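Skoltinero Two-Arm Packing Station
Set-up and Operating Guide for Site Teams

Section 4: Bringing the station into the working day

Section 3 covered fixing the station to the floor, power and the network connection. Section 4 is for the people who will work next to it: packers, shift leads and whoever plans the rota. Read it before the first live shift. The Brodlow site used an earlier version of these steps and several of the notes come from there.

4.1 What changes for packers

The station takes over part of the picking and placing at one table. It does not take over checking, wrapping, labelling or the final decision on whether a basket goes out. In most sites one packer who used to fill baskets by hand becomes the table attendant for that shift. The attendant's work is:

- laying out the table before a run
- watching the run and stopping it when needed
- checking each filled basket
- clearing items the arms have left or dropped

Attendant is a rota role. Change it over at the main break. Sites that left one person on it all day had more missed faults in the last two hours, and more complaints of stiff necks.

NOTE: Hand packing must stay available. Keep at least one ordinary bench beside the station with scales, wrap and labels, so that orders can carry on when the station is stopped.

4.2 Before the first run of a shift

1. Check that the previous attendant has signed the station log. If there is an open fault, do not start.
2. Walk round the table. Look for cables resting where an arm will swing and clip them back.
3. Wipe the table top. Dust and juice both affect how items slide.
4. Open and close each gripper from the panel. Both fingers should move together and meet evenly.
5. Press each stop button in turn. The panel should show STOPPED within one second. Release and reset.
6. Set the speed to TRAINING if anyone on the shift is new to the station.

CAUTION: Keep hands off the table whenever the panel light is green. An arm that is standing still may be waiting for its next move.

4.3 Laying out the table

1. Put the basket to be filled in the middle, where both arms can reach it.
2. Place loose items to either side with a finger's width between them.
3. Keep 700 mm clear behind the attendant's position so that they can step straight back.
4. Select the order on the panel and check that the item list matches what is out.
5. Step behind the line and press START.

The practice set is deliberately mixed. Soft goods, fruit, cloths and shoes behave differently in the grippers, and a new attendant should see all of them handled before taking a live order. Fruit is the item to watch most closely. Look at the grip as the fruit is lifted, and again as it is carried to the basket.
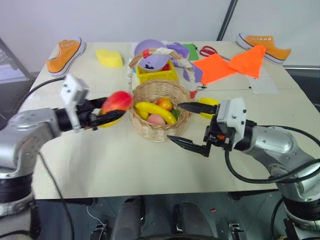

The Flasberg packers asked for a line to be added at this point: they say the layout steps make it sound as if the table will be tidy, and on a busy afternoon it never is. Their view is that a new attendant should be taught on a full table from the first day, and that the time spent sorting it out should be counted as work and put on the rota.

We agree with the second part and have changed 4.5 to match. On the first part, start new attendants with a few items and add more through the session. Most people are ready for a full table by the afternoon.

4.4 During a run

1. Stand where you can see both grippers and reach a stop button.
2. If an item is held badly, press PAUSE. The arms hold position and keep their grip.
3. Press LOWER to have the item set down. Wait for the amber light before reaching in.
4. Move the item or take it off the table, then press RESUME.
5. If the same item fails again, pack it by hand and enter it in the log.

CAUTION: Do not pull an item out of a closed gripper. Use LOWER, or RELEASE if LOWER does not respond. RELEASE drops the item — keep your hands from underneath.

NOTE: The log is for faults in the station. It must not be used to measure the attendant. The Öberg site agreed this in writing with staff before installation and we recommend other sites do the same.

4.5 Rota and targets

1. Allow 9 minutes at the start of each shift for the checks in 4.2.
2. Allow time between orders for clearing and laying out, and show it on the rota as attendant time.
3. Do not set a basket target for the first 2,000 baskets. Use that period to find out which items the station handles poorly at your site.
4. After that, set the target with the packers present, using figures from the log.
5. Review the item list each April and after any change of supplier or basket size.

4.6 Ending a shift

1. Let the current order finish, then press PARK.
2. Turn the key to OFF and remove it.
3. Clear the table and return practice items to their crate.
4. Sign the log and hand the key to the next attendant or the shift lead.

Cleaning of gripper fingers is covered in Section 5.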